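Student robot club sets its sights on the perfect scoop

Dec 13, 2019

By Fotini Zacharopoulos

BRUSIVORA — Weighing out beans. Sounds easy. Not if you are a pair of robot arms, as the after-school club at Cader College has been finding out since August.

The club has entered the Bimora Cup, a regional contest for school and college teams, in the kitchen tasks class. The job this year is to scoop dried beans out of a tub and into a bowl on a set of scales, stopping as close as possible to a target weight. Judges give the number on the day. No touching once the clock starts.

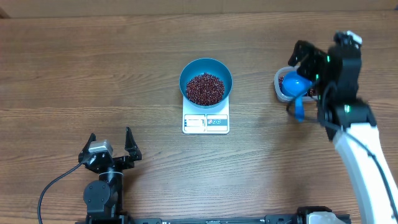 The right arm with the scoop at Thursday's practice.

Club leader Rosimeire Araújo said the team had logged 1,171 practice runs so far, most of them this term. A few were very good. A lot ended with beans on the floor.

"The first few scoops are fine, they're just big," she said. "It's the last one. You want maybe half a scoop and the arm wants to give you a whole one. We had a run last week that was spot on and then it shook the scoop and put us over."

Students take turns to work the arms by hand, and the recorded moves are then used to train the program that runs them on its own. Each run is checked by a second student, who writes down the final weight and anything that went wrong. The notebook is on its third cover.

Seventeen-year-olds and first years work on the same team, which Ms Araújo says was the older ones idea. Younger members look after the practice log, and two of them rewrote the part of the code that decides when to stop pouring — it now takes smaller scoops near the end, and is slower for it.

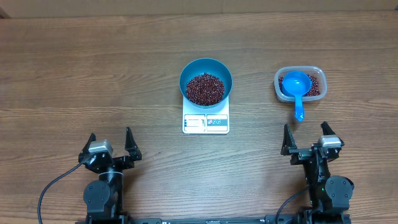
Speed could be a problem. Teams get 75 seconds a round at the Cup and the club's best clean run is only just inside that. Points come off for every bean outside the bowl, and a round is scrapped if the bowl gets knocked off the scales.

Last year's winners, Dudás Technical School, are back to defend the title. Cader came fifth, in a different class, stacking cups.

The club has about 40 members and meets after lessons on Mondays and Thursdays in the design block. Practise carries on until the end of term, then a break, then the heats in the new year. Families can come and watch the last session, doors at four. Entry free, mince pies on sale towards the travel fund.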